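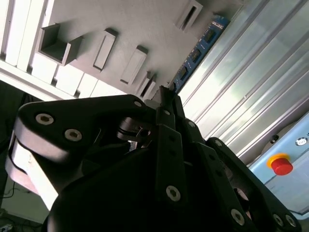
About Otance

Otance is a leadership coaching and training firm. We work with managers who need to run meetings, give feedback and handle disagreements on their teams.

Lindiwe Le Roux and Trevor Beaudoin started the company after years of managing people themselves. Today we are a team of 8. Chantelle Radebe runs our group workshops, and Sipho Masilela handles one-on-one coaching.

Our main course, Vevum, covers difficult conversations at work. It is taught in small groups, and each person brings a real situation to practice on. A new group starts every September.
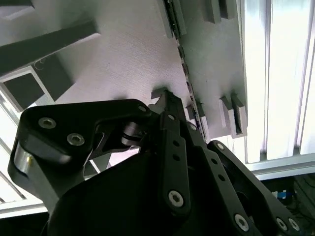 A gray metal plate with raised blocks.

We also coach new supervisors in their first months on the job. To ask about dates or fees, contact Yolandi Jacobs in our client office.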